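Oct 2, 2018

Garment bench, folding and pressing notes. Continuing from the June pages on the dark shirts.

Started with the rest of the Yensuk batch. Steamer filled to the line and left to warm while I cleared the offcuts from the long table. The table cover has a scorch mark at the window end now, so I worked from the other end and kept the iron on its stand between shirts.

Order used this time: fasten the front, lay the shirt face up, smooth from the placket outwards, then turn it over and bring the sleeves in. Previously I was turning it straight away and smoothing the back first. That left the front to sort itself out underneath, and it never did. The placket would creep sideways and the finished fold came out with the buttons off centre. Smoothing the front first takes longer but I had far fewer to redo.

The dark cloth is harder to work with than the Brorard whites. Creases hardly show from straight above and you find them when the shirt is already folded and in the bag. Turning off the ceiling light over the table and using only the side lamp helps a good deal. Habibur Patwary suggested this and I should have tried it back in June.

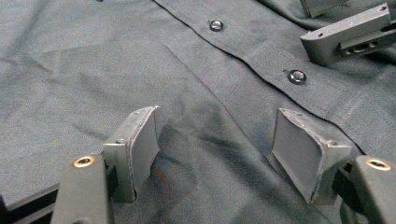
Charcoal shirt, front up, placket and two of the buttons. Shallow creases still in the cloth.

Creases like those mostly go with the flat of the hand. I tried steam on one shirt and hand only on the next, and after folding I could not tell which was which. So no steam on the fronts unless there is a hard line from the packing. The placket is different – it is doubled cloth and holds a crease much longer. Hold the bottom end, pull gently along its length, then press down with the palm. Do not pull at the buttons. One came away on a Noltska shirt doing exactly that and it is in the envelope pinned to the board, waiting for thread that matches.

Iron temperature: kept to the middle setting throughout. On the high setting the dark cloth goes shiny along the seams, and I could not get the shine out again with a damp cloth. Two shirts spoiled that way, put aside for rags. Pressing cloth from now on for anything black or grey.

Folding board: the 20 cm one is too narrow for the larger sizes and the collar ends up wider than the body. Cut a new one from the card in the rack, a bit wider, corners rounded with the knife so they don't catch. Works well. The card will go soft at the edges before long. Farnadura have a plastic one in their list but I have not asked the price.

Left to do:
Buttonholes on shirt 634, top one is fraying.
Order tissue, nearly out. Last lot was 125 sheets and went quickly.
Descale the steamer – it spat twice near the end and left white specks on the cover.
Ask Habibur whether the bags are meant to be sealed or only tucked. I have been tucking them.

Stopped when the side lamp started flickering. Could be the plug.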